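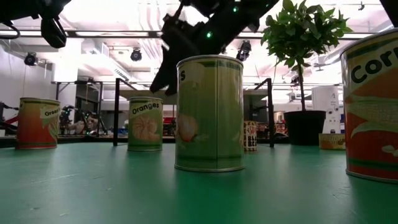
Cans and a potted plant on a green tabletop.

Dry storage at Midport: new rotation rules

The dry store in the Szekeres Building has been reorganized, and the revised rotation rules took effect on 7/22/18. They apply to all canned and jarred stock held for the Marby kitchens. Refrigerated stock stays on the existing schedule.

The building dates from 1898, and its north wall is solid brick with no cavity. Readings taken in January showed that shelving placed against that wall was several degrees colder than the rest of the room. Warm air from the loading door reached the cans overnight and condensed on them. Moisture collects at the bottom rim, under the edge of a paper label, and rust usually begins there. In the January check, 356 cans were pulled for rim rust. Most had surface staining only and were wiped down and moved to the front for early use. Cans with pitting, swelling or a dent across a seam were discarded.

Robel Ejigu has moved the north shelving out by 30 inches. The lowest shelf is now clear of the floor so that air can pass under it. The old Pisis dehumidifier has been serviced and drains directly to the sink, so its tank no longer has to be emptied by hand.
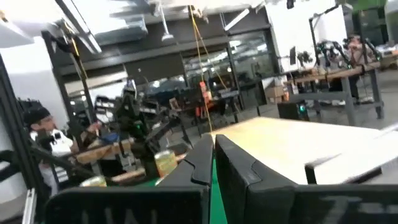 Pale wooden tabletop; at left, a person in a black cap and white shirt.

Rotation is by date received, written on the lid in marker. The printed date on the can is used only to settle ties. New cases go in from the rear aisle and are drawn from the front aisle. High-acid items such as tomatoes, peaches and pineapple are shelved separately in bay 2, as they hold their quality for a shorter time than corn, beans or other low-acid vegetables. A case that has been opened is finished before the next one is cut.

Labels that come loose should be taped back at the seam. If a label is missing altogether, set the can on the hold shelf and do not guess at the contents from the size.

Mahlet Ayele keeps the stock sheet, which now has a column for shelf position. Kitchens ordering from Midport should quote the position with the item name - the old item codes will be accepted until the present pad of order forms runs out. Humidity readings are posted inside the store door.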